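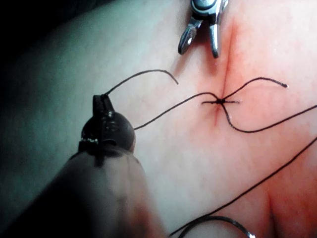 ## Running suture tests on the Hurix bench build

Fix the practice pad first, then home both arms. Load the Cluseck config and set motion scaling to 3.

1. Park one instrument clear of the pad and jog the other through its full wrist range.
2. Check that the jaws close fully at low grip force.
3. Bring both tips to the cut. Keep slack in the thread before the first pass.
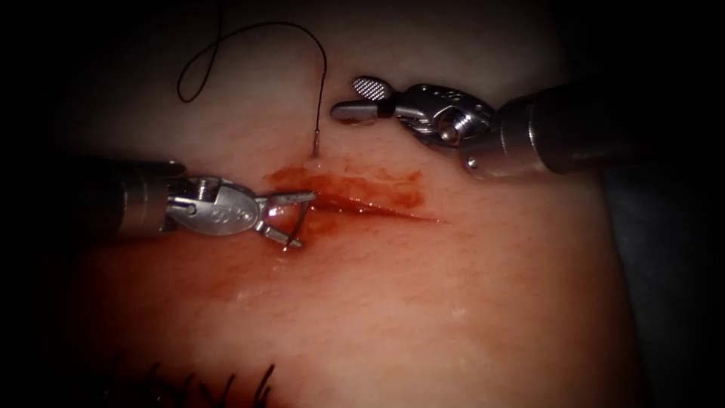
*Left jaws at the end of the cut, right jaws closed above the pad.*

4. Pull the thread through slowly. If the wrist lags, stop and re-tension the drive cables by 2 clicks.
5. Save the log every 12 stitches.
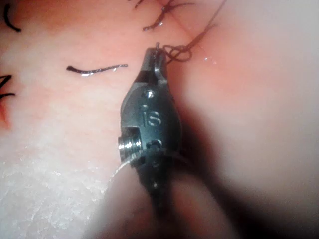 **Does the wrist need homing again after an instrument swap?**

Every swap clears the joint offsets, so run the homing routine before enabling motion.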